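单柱圆桌倒着装，真的比正着装准吗？

版块：平板家具与自己动手
帖号 1678

楼主 半颗螺母

先说我的立场：不太信。

前阵子买了一张 Wiltmont 的小圆桌，一块圆桌面，一根柱子，一个十字脚，三大件加一包五金。说明书第一页就画了个大叉，不许先装脚再扣桌面，要求把桌面反扣在地上，柱子立在桌面中间，最后把十字脚放上去，从上往下压到位再拧。我照做了，装完翻过来，桌面一边高一边低，拿水平尺一放，气泡直接跑到边上。

换了个方向又装一遍，还是歪，只是歪的方向变了。第三遍我不听它的，先把十字脚平放在地砖上，柱子竖起来，桌面最后扣，反而好一些，至少肉眼看不出来。

所以想问问各位，“倒装”这个说法到底是哪儿来的？是真有道理，还是厂家图画图方便？我看好几家的单柱桌都这么写，抄来抄去，没有一家讲为什么。Stasotell 上卖的那几款更夸张，说明书连字都没有，就一个箭头朝下。

不要回“按说明书来就对了”，我就是按说明书来才开的这个帖。

2楼 灰墙

你三遍里面，前两遍歪的方向都不一样，说明什么？说明问题不在倒装正装，在柱子和十字脚之间那个口子有旷量。旷量在那儿，你怎么装都是碰运气，第三遍碰对了而已。

建议你再正装一遍，看看是不是还那么好。我赌不是。

3楼 半颗螺母（楼主）

回灰墙：第四遍不想装了，孔都要拧大了。不过你说的旷量我承认有，柱子插进去能晃，很轻微那种。可要是旷量是主因，那说明书强调倒装就更没意义了，对吧？

4楼 北窗

倒装的道理很简单，桌面大，当底座稳。正着装的时候你一只手扶柱子，一只手托桌面，还要对孔，两只手不够用。倒过来柱子自己站着，腾出手来对十字。

跟准不准没关系，就是省一个人。

5楼 灰墙

北窗说得对一半。省人是省人，可大多数人倒装的时候桌面是放在地毯上、纸箱上、旧被子上的，怕划。软的东西一垫，桌面本身就不平了，柱子跟着歪，你再往上压十字，越压越往软的那边陷。楼主你垫的什么？

6楼 半颗螺母（楼主）

……浴巾。叠了两层。

7楼 灰墙

那没什么好讨论的了。

8楼 麦芽糖不甜

我不同意“没什么好讨论的”。浴巾会让整个东西一起斜，但柱子相对桌面的角度是柱子和桌面中间那个接口决定的，和浴巾有什么关系？地球斜一点你柱子照样垂直于桌面。真正的问题是人会下意识拿房间当参照，看柱子和门框平不平行，然后用手去“掰正”。掰正的那一下才出事。

所以垫浴巾可以，别看门框。

9楼 灰墙

理论上你对。实际上压十字的时候手是往下使劲的，劲往哪儿走，看的是地心引力和你站的位置，不看桌面的法线。桌面斜了，你竖直往下压，对接口来说就是斜着压。有旷量的接口斜着压，它就斜着咬住。

10楼 麦芽糖不甜

这个我接受，前提是旷量真有那么大。楼主说的“轻微晃”到底是多少，没量过就别拿来当结论。

11楼 老榫头

插一句。我装过的单柱桌不少，给一个朋友的茶室一口气装过十几张，全是倒装。歪的有，基本都是十字脚自己不平，跟装配顺序一点关系没有。十字脚四条臂，只要有一条翘一点，翻过来就是三条着地，你以为桌面歪，其实是脚在晃。

楼主你先把十字脚单独拿下来，放在玻璃上或者大理石台面上，四个角挨个按一遍。会不会响，会不会跷跷板。这一步没做，前面十楼全白说。

12楼 半颗螺母（楼主）

按了，放在厨房台面上。有一条臂按下去有极轻的一声“嗒”。我不确定是台面不平还是脚不平，把脚转了九十度再按，声音跟着那条臂走了。

所以是脚的问题？

13楼 老榫头

声音跟着臂走，就是脚。找卖家换。

14楼 灰墙

先别急着换。一声“嗒”能有多少？一张纸的厚度也会响。楼主说的是水平尺气泡跑到边上，一张纸的厚度做不到这个，桌面又不是舞池。两个毛病叠在一起罢了，脚有一点，接口有一点，浴巾有一点。

15楼 老榫头

你这叫各打五十大板。

16楼 灰墙

我这叫没量过就不下结论，麦芽糖刚教我的。

17楼 慢两拍

楼主，Fiona Morrison 写过一篇讲单柱桌装配的长文，不知道你看过没有，她的意思是倒装能保证“同轴”，说是倒装的时候重力帮你把三件东西串在一根线上。网上好多人引用这一段。

18楼 半颗螺母（楼主）

看过，就是看了她那篇我才老老实实倒装的。现在回头想，重力怎么就不帮正装了？正装的时候重力也是朝下的，三件东西也是上下叠着。她那句话听着很有道理，一拆开什么都没有。

19楼 北窗

她那篇我也看过，前半段讲选桌子挺好，后半段讲装配我怀疑她自己没装过几张。配图全是装好的，没有一张是装到一半的。讲装配的文章没有装到一半的图，我一般只信一半。

20楼 慢两拍

那你们自己有装到一半的图吗？大家都在讲道理，一张图没有，半斤八两。

21楼 铁皮桶

我来吧。我这儿有个小号的白色套件，结构和楼主那张一个路数，圆的一件在最下面，柱子立在正中，十字在最上面。倒装这个姿势里，最后一下是压十字的正中心，别的地方都不碰。

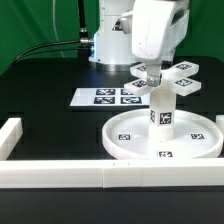
十字搁在柱子顶上，压的是正中间。

注意三点就行。第一，圆的那件直接放在硬桌面上，底下没垫浴巾。第二，力落在四条臂交叉的地方，不要去按臂的末端。很多人喜欢两只手各握一条臂往下按，左右手力气天然不一样，右撇子十个有九个压出来往右沉。第三，柱子在这个阶段是不用扶的，你要是非扶不可，说明下面那个接口还没装好，回去重来。

至于准不准，我不替倒装打包票。我只说这个姿势好用力。

22楼 灰墙

你这个圆件带一圈边，浅盘子那种，反扣和正放是两码事吧？楼主那张桌面要是平板一块，反扣下去是整面接触。带边的话你这到底算倒装还是正装？

23楼 铁皮桶

敞口朝上，柱子从盘子里面立起来。套件里这一件就是当桌面用的，边朝着柱子那一侧，所以翻过来以后边是朝下的，像桌面的裙边。你要抬杠说它其实是个托盘，我也没意见，反正姿势是一样的。

24楼 灰墙

不是抬杠。边朝上，等于外圈有加强，中间受压的时候不容易变形。楼主那种平板压中间，下面再垫浴巾，板子会往下凹一点的。板凹了，柱脚那圈就不是平着贴了。你的套件不能直接证明楼主的桌子没问题。

25楼 铁皮桶

我也没说证明。慢两拍要图，我给图。

26楼 麦芽糖不甜

小号的东西拿来类比大号的，我一向有保留。小件本身轻，一点点摩擦就够它站稳了，放大以后柱子自己的重量就是个变量。别看见小的站得稳就觉得大的也稳。

还有，十字落在柱顶不等于十字到底了。单看一张图，我看不出里面是不是咬合好了。

27楼 铁皮桶

这话公道，图上确实看不出来。判断到没到底我一般不看，靠摸缝。指甲沿着十字和柱子交界的地方走一圈，有一处能卡住指甲、别处卡不住，就是斜着下去的。

28楼 半颗螺母（楼主）

刚才去摸了。能卡住，一侧。而且就是“嗒”的那条臂的对面。

现在有点乱，到底是脚翘还是斜着下去导致的翘？我在台面上按的时候脚是拆下来的，应该和柱子没关系才对。

29楼 老榫头

脚拆下来还响，那就是脚。缝是另一回事。我再说一遍，找卖家换脚。你花了钱的，犯不着替厂家找原因。

30楼 灰墙

换脚之前，把五金包里的垫圈拿出来看一眼。我装过一张别家的，垫圈冲压出来有毛刺，一面光一面扎手，毛刺朝里放，拧紧以后正好把一侧顶起来一条缝。翻个面就好了。

31楼 半颗螺母（楼主）

垫圈有毛刺！！一面确实扎手。我之前完全没注意，三遍里面朝向肯定是乱放的。

不过先不高兴，翻了面再说。

32楼 木头不说话

路过说个难听的。你们从倒装正装讲到旷量讲到垫圈，没有一个人问这张桌子多少钱。便宜的单柱桌本来就不该指望平，四个点着地的东西，地砖自己都不平。我家那张十字脚的，搬了三次家，每个房间晃的方向都不一样。后来在一条臂下面贴了块毡垫，完事。

33楼 老榫头

毡垫治的是症状。

34楼 木头不说话

我家桌子又不看病，它只要不晃就行。

35楼 北窗

毡垫有个坏处，会压实。贴的时候正好，过几个月薄了，又晃，再贴一层，最后一条臂下面是一摞毡垫，看着很惨。用可调脚钉好一点，十字脚四个角各拧一个，想怎么平怎么平。楼主的脚底下有预留孔没有？

36楼 半颗螺母（楼主）

没有孔，光的。Wiltmont 这款好像就没考虑过地不平这件事。

37楼 慢两拍

有没有人用过 Flernari 的自粘调平垫？据说能叠，硬的，不会压实。

38楼 木头不说话

据谁说？

39楼 慢两拍

包装上……好吧。

40楼 麦芽糖不甜

没用过，不评价。只提醒一句，硬垫子在地砖上会滑，单柱桌重心高，有人撑着桌边站起来的时候滑一下不是闹着玩的。家里有老人的话先试好再用。

41楼 小满前后

新手弱弱问一下，十字脚到底有什么好？圆盘脚不是更稳吗，一圈都着地。我正打算买，看到这个帖有点犹豫了。

42楼 老榫头

圆盘脚不平的时候更烦，你都不知道它在哪儿翘。十字脚四个点，一按就知道是哪个。再一个，坐着的时候脚能伸进两条臂中间，圆盘脚你得踩在上面，日子久了边上一圈全是鞋印。

43楼 北窗

补充，十字脚拖地方便。也有不方便的，扫地机会在两条臂中间转很久，出不来。

44楼 灰墙

十字脚还有一个问题说的人不多，防倾。臂朝着你的时候稳，两臂之间朝着你的时候，支撑的范围往里缩了一大截，同样撑一下桌边，一个没事一个翘。所以摆的时候让臂的方向对着人坐的位置。四个人坐正好，三个人坐就看谁倒霉。

45楼 麦芽糖不甜

这条我同意，难得。

46楼 小满前后

那臂对着人，脚不就踩在臂上了？刚才老榫头说脚伸进两臂中间舒服。

47楼 灰墙

对，这两件事打架。你选一个。

48楼 修表的邻居

看完了全部，想回到楼主最早的问题，倒装这个说法哪儿来的。我手头有本旧的家具装配小册子，作者 Maarten Wuyts，里面讲单柱桌那一章就是倒装。他给的理由和 Fiona Morrison 那篇完全不同，没提什么同轴，原话大意是“工人可以在同一高度完成所有紧固，且不必弯腰到桌下”。

也就是说，起码在他那里，倒装是给工人的腰设计的。后来传着传着就变成了精度。

49楼 北窗

这就说得通了。正装你要钻到桌子底下去拧，倒装全在上面。

50楼 半颗螺母（楼主）

感谢修表的邻居，这就是我想听的。所以我一开始的怀疑没错，倒装跟准没关系。

51楼 灰墙

等等，你也别太快。拧的时候看得见，本来就比看不见拧得匀，拧得匀自然就准一点。为了腰设计的，不代表对精度没好处。一本小册子没写的事，不等于没有。

52楼 半颗螺母（楼主）

你这个人真是两边都不让人占便宜。

53楼 灰墙

我的意思是，你现在手上一共就装过三遍，每遍垫圈朝向还是乱的，下面还垫着浴巾，十字脚可能还翘。这三遍什么都说明不了，支持倒装也不行，反对倒装也不行。要比就把垫圈翻好，浴巾撤掉，两种姿势各装几遍，用塞尺量。

54楼 木头不说话

为了一张小圆桌买塞尺。

55楼 铁皮桶

塞尺不贵的，而且以后调门缝也用得上。

56楼 慢两拍

Maeng 那套便宜的够用吗？

57楼 铁皮桶

不知道，没用过。你问的东西好像都是看包装看来的。

58楼 慢两拍

我就是问问！

59楼 老榫头

孔要爱惜。每装一遍木头里的螺纹就松一点，你们劝他各装几遍，装到最后旷量更大，量出来的全是孔的问题。要试拿铁皮桶那种小套件去试，别拿正经要用的桌子试。

60楼 麦芽糖不甜

前面刚说过小的不能类比大的，又绕回来了。

61楼 老榫头

那就不试。能用就行。

62楼 半颗螺母（楼主）

更新。昨晚翻了垫圈，撤了浴巾，换成直接放餐桌上（铺了一层薄的牛皮纸，怕划，灰墙你别骂）。还是倒装，压的时候按铁皮桶说的只按交叉的地方，没去握臂。四颗螺丝对角轮着拧，每颗先拧到刚有阻力，再一圈一圈加。

结果：指甲走一圈，没有卡的地方。翻过来放地砖上，水平尺气泡还是偏，不过没有跑到边上了，在两条线中间靠一侧。转九十度，气泡偏的方向没有跟着桌子转，还是朝窗户那边偏。

63楼 灰墙

偏的方向不跟桌子转，那就是地。

64楼 北窗

是地砖。老房子窗边一般都往外低一点。

65楼 麦芽糖不甜

也可能是水平尺。水平尺原地掉个头再看一次，两次气泡位置一样才算数。

66楼 半颗螺母（楼主）

掉头看了，一样的。那就是地。

我居然花了四遍装配来测我家地面的坡度。

67楼 老榫头

那一声“嗒”呢？还有没有？

68楼 半颗螺母（楼主）

还有，很轻，按那条臂的时候。不过装上以后平时用是感觉不到的，放一满杯水也没晃出来。

69楼 老榫头

那你到底换不换脚。

70楼 半颗螺母（楼主）

先问了客服，客服让我拍视频，又让我提供“晃动幅度”，我说按下去有一声，她说声音不属于质量问题。再说吧。

71楼 木头不说话

毡垫。

72楼 灰墙

楼主把标题改一下吧，省得以后有人搜进来以为这里有结论。目前为止，倒装准不准没有人证明过，正装准不准也没有。能确定的就是垫圈看毛刺，下面别垫软的，压中间别压臂，螺丝对角拧。

73楼 麦芽糖不甜

“压中间别压臂”也没人对比过，是铁皮桶的经验。

74楼 铁皮桶

行，算我的经验。你下次装的时候握着两条臂压一个给我看看。

75楼 小满前后

所以我到底买十字脚还是圆盘脚？

76楼 北窗

你家窗边地平不平？先量一下再说。

77楼 修表的邻居

小册子那一章有人要看的话我可以拍几页，图画得很清楚，就是纸黄得厉害。

78楼 半颗螺母（楼主）

要看。标题先不改，我还是不信，等我哪天借到塞尺再说。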